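Packing a Snack Gift Bag

Dronstead Community Services – Guidance for Hosts and Helpers

This page sets out the standard method for filling a small paper gift bag with packaged snacks. It applies to welcome bags, reading club bags and the bags handed out at the Flelham summer open house in June. The same method is used at the Lonport and Kravets branches, and helpers who move between locations should find no difference in practice.

The page covers packaged snacks only. Homemade food, fresh fruit and drinks are covered in separate guidance and should not be placed in these bags.

What you will need

One paper bag with handles for each guest. A bag with a flat bottom that stands open without support is preferred.
One pouch of chips, crackers or similar light snack.
Four wrapped snack bars, in two different varieties.
One printed card for the guest's name.
A clear table, wiped and dried before work begins.

Bags may be reused if they are clean inside and the handles hold firm. A crease in a side panel does not rule a bag out. A bag with a hole in the bottom or a handle that has pulled away on one side should be placed in paper recycling.

Before you begin

Wash and dry your hands. Check the date on every item, including items taken from the same carton, as cartons are sometimes refilled from older stock. Set aside anything that will pass its date within one month of the event.

Read the allergen statement on each variety and copy it onto the stock sheet. Where a guest has told us of an allergy, that guest's bag is packed first, on a table that has not yet been used, and is closed and labeled before any other bag is opened.

Lay out the contents of one bag at a time. Experience at the Lonport branch, where 209 bags were packed for the last spring event, showed that most errors came from tables holding the contents of several bags at once. Items drifted from one group to the next, and some bags were closed with three bars while others held five.

Steps

Step 1. Open the bag fully. Put one hand inside and press the bottom flat, then press outward into each corner. If a narrow side of the bag remains folded inward, run a hand down the fold from the inside. A side that will not stay out can be left as it is, provided the opening is wide enough to take the pouch.

Step 2. Stand the bag near the center of the table with a broad panel facing you. Move the handles outward so that they do not fall across the opening.

Step 3. Place the bars on the table beside and in front of the bag, with space between them. Each bar should be visible without lifting another. Confirm that there are two of each variety.

Step 4. Check the pouch. Hold it lightly at the top and look along the seals. A sound pouch has some air in it and keeps its shape when pressed gently. Return any pouch with an open seam to the stock table.

Step 5. Hold the pouch by its edge and bring it over the opening before lowering it. Do not grip it across the middle, where the contents are most easily crushed. Where the pouch is wider than the opening, turn it so that a narrow end goes in first. It should pass between the sides of the bag without being forced. 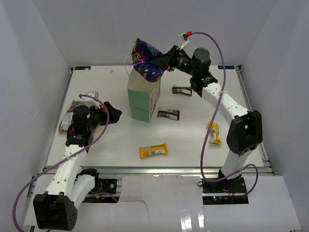 Step 6. Lower the pouch until it rests on the bottom, then ease it toward the back panel. It should stand upright. If it slumps, lift it out and press the bottom of the bag flat again before making a second attempt.

Step 7. Add the bars one at a time along the front panel, standing on end. Alternate the two varieties so that both can be seen from above. Bars should not be dropped in from the rim – their crimped ends can mark or puncture a thin pouch.

Step 8. Look into the bag and compare the contents with the list. Place the name card in front of the bars, facing the broad panel. Bring the handles together and move the bag to the finished table.

Larger pouches

A large pouch may stand higher than the rim. This is acceptable if both handles can still be brought together above it. If they cannot, select a larger bag. Pouches should not be folded, pierced or opened to make them fit.

Packing for children

Bags intended for children under 3 are not packed from general stock. Please ask the branch desk for the separate list. For older children the steps are the same, although a smaller pouch may be used.

Storage and handing out

Finished bags should stand upright in a single layer, away from direct sun and heating vents. Chocolate-coated bars soften quickly in a warm room and should not be packed earlier than the morning of the event. Other bags may be packed the evening before.

When carrying bags to the hall, use the shallow crates rather than holding several by the handles. A crate should be filled closely enough that the bags do not tip, but without pressing the sides together.

Keeping records

Enter the number of finished bags on the stock sheet at the end of each session. Last year the branches together packed 493 bags, and the Flelham stockroom now holds 1,000 flat bags for the coming season. Branches that need more should send a request to Dronstead at least two weeks before their event, stating the size required and whether name cards are also needed.

Unused snacks go back into their original cartons, with the oldest dates at the front.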